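Module 4: Automation and the Warehouse Worker
Handout 2 — Picking Stations
Tutor: Kumudini Jayasinghe

The Hotthorpe site of Abeysekara installed its first robotic picking cell in June. Before the change, a picker handled 500 items in a shift and walked between aisles to do so. Under the new layout the stock is brought to a fixed station, and staff attend to the items the arm cannot take. A packet lodged beside a bin, for instance, is recorded as an exception and passed to the station attendant. 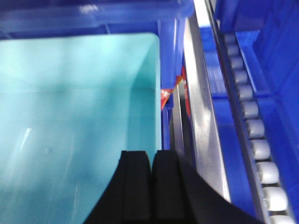 Who is responsible when an item is missed?
The station attendant is responsible for clearing it, and the shift lead for recording it.

Rafsan Miah's interviews with staff found less walking and lifting, but also longer periods of standing and watching. Several attendants said that their pace was now set by the cell — a point taken up in Seminar 5. Students should read the Grastcombe agreement on job grades beforehand and prepare a note of no more than 1,000 words.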